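Jan 12, 2023
By the travel desk

Three valleys and a slow train: a winter week in Galeo

The train to Galeo leaves the coast at first light and takes most of the day to climb. There is a faster way, by motorway and then a hire car, and plenty of visitors choose it. The train costs less and saves you the last stretch of road, which is narrow and often icy between December and the end of February. It also lets you arrive in the middle of the old town, a short walk from most of the guesthouses.

Galeo is a small mountain region with one town of the same name, three inhabited valleys and a great many sheep. It has never been on the main ski circuit. The slopes are short, there are only two lifts, and the snow comes and goes. People visit for the walking, the hot springs at Parsa and the food, which is heavy and good. In summer the trails are busy. In winter you may have a whole valley to yourself before lunch.

I spent seven nights there and moved twice, starting in the town, going on to Parsa and finishing at Hikville, a village at the top of the eastern valley. The name is English, or at least it is spelled that way. It dates from a mining company that built four streets of cottages and a chapel, and left when the seam ran out. The cottages are now mostly holiday lets.

Getting in and getting about

Most visitors need no permit for Galeo itself. The exception is the upper part of the western valley, beyond the dam, where the path crosses a protected area for nesting birds. A day pass is needed there all year and can be bought from the ranger's office in town on the morning you want to go. Take your passport, as a photocopy is not accepted. The office shuts for lunch and sometimes does not reopen until well into the afternoon.

Buses connect the town with all three valleys. The Parsa service is frequent. The Hikville bus runs twice a day in winter, and the second one will not wait for a late train. Tickets are sold on board, cash only, and drivers dislike large notes. If you are carrying skis or a big rucksack, you put it in the hold yourself and take it out yourself. 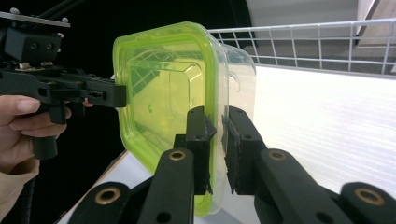
Is it worth hiring a car in winter?

For most people a car is more trouble than it is worth. Winter tyres are required by law from November, chains must be carried above the dam, and parking in the old town is for residents. The buses reach every place mentioned in this article.

If you do drive, fill up in town. There is no fuel in any of the valleys, and the road up to Hikville uses more of it than the distance suggests.

The town

Galeo town sits on a shelf above the river. The old part is a tight group of stone houses with slate roofs, and the new part, lower down, has the supermarket, the clinic and the bus station. Allow a day for it, or half a day if the weather is clear and you would prefer to be up high.

The market hall is the best place to start. It opens early and the stalls at the back sell breakfast: barley porridge with butter, flat bread with curd cheese, and a strong black tea served in glasses. Further in are the cheesemakers. The hard sheep's cheese keeps for weeks and travels well. The soft one does not, and should be eaten the same day.

From the hall, a lane goes up to the church and then becomes a flight of 427 steps to the old watchtower. The steps are swept each morning but can freeze again by mid-afternoon. There is a handrail on one side. The tower itself is closed for repairs to the staircase, though the terrace around the foot of it is open and has the better view anyway, with the river to the south and the long white ridge of the Flekisier to the north.

The town museum is small and well heated. Its main rooms cover wool, mining and the building of the railway. Labels are in the local language only, but a printed English guide can be borrowed at the desk. The best thing in it is a relief model of the region made by a schoolmaster over several winters, with every farm marked.

Restaurants in town keep early hours. Kitchens close by nine, and several places shut completely in January. Mutton stew with dried plums is on every menu, and the version with smoked rib is worth asking for. Vegetarians will eat a lot of dumplings. Portions are large and sharing a main course is quite normal.

Parsa and the springs

The Parsa bus takes half an hour and follows the river the whole way. The village has one street, two hotels and a bathhouse, and the bathhouse is why anyone comes. The water rises hot, smells a little of sulphur and is piped into a series of pools, two of them outdoors.

Entry is by session. Morning sessions are quieter and cheaper, and the evening ones fill up with families from the town. Swimwear is worn in all the pools. You will need your own towel or can hire one, and flip-flops are a good idea as the stone path between the outdoor pools gets very cold. Lockers take a coin, which is returned.

The hotels are both plain. The larger one has its own small pool, fed from the same source, which guests can use until late. The smaller one has better rooms and a better breakfast. Both include half board in winter whether you want it or not, and with no restaurant open in the village at this time of year, you will want it.

There is a good easy walk from Parsa, up the left bank to a chapel and back along the right. It takes two hours in dry conditions and rather longer in snow. The path is marked with yellow paint on the rocks, which is no help when the rocks are buried, but the river is always in earshot and it is hard to go far wrong.

Hikville

The road to Hikville climbs through forest and comes out above the trees just before the village. It was snowing when I got there and it snowed for most of the next day. The cottages are arranged in straight rows, with numbered doors, and look nothing like the farms lower down. Mine was number 17. It had a stove, a full log basket and a kitchen with a proper oven.

Bring food. The village shop opens for a couple of hours in the morning and stocks tins, pasta, eggs and bread when the bus has brought it. The one café does soup and cake at weekends. Some of the owners will arrange a cooked supper delivered to the door if you ask when you book – it came in a heavy pot with a cloth tied round it, and was the best meal of the week.

Walking here is more serious than at Parsa. The main winter route goes to the old pithead and then along a contour to a viewpoint facing the Flekisier. Snowshoes are needed after fresh snow and can be hired in the village. Check the avalanche notice on the chapel door before you set out. It is changed every morning and has a colour code that is easy to follow. On orange or red, stay on the village side of the stream.

On my last full day the cloud lifted and I got as far as the viewpoint. The ridge is closer than it looks from town, and the glacier on its eastern side is a dull blue, much broken up at the lower end. I ate my bread and cheese standing up. It was too cold to sit. A fox crossed the slope below, taking its time, and I followed its tracks part of the way back – it had chosen a better line than mine.

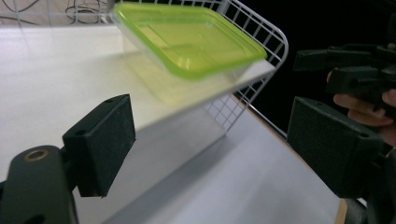 Practical notes

When to go: January is quiet and cold, with short days. February has more reliable snow and more sunshine, but the school holidays push prices up at Parsa. March can be slushy at lower levels. Many guesthouses close in November.

Money: There is a cash machine at the railway station and another by the supermarket. There are none in the valleys. Hotels take cards, while cottages and small cafés often do not.

Clothing: Boots with a good tread are needed even in town. Pack a warm hat, gloves you can get wet and a spare pair you keep dry. Houses are kept very warm, so wear layers you can take off.

Phones: Coverage is good in the town and at Parsa. At Hikville it comes and goes, and there is none on the path past the pithead. Leave a note of your route with whoever holds your key.

Language: Younger people in town usually speak some English. In the valleys, a few words of greeting are well received, and shop staff will write down prices if asked.

Leaving: The morning bus from Hikville connects with the coast train if the road is clear. If heavy snow is forecast, go down the evening before and spend the last night in town.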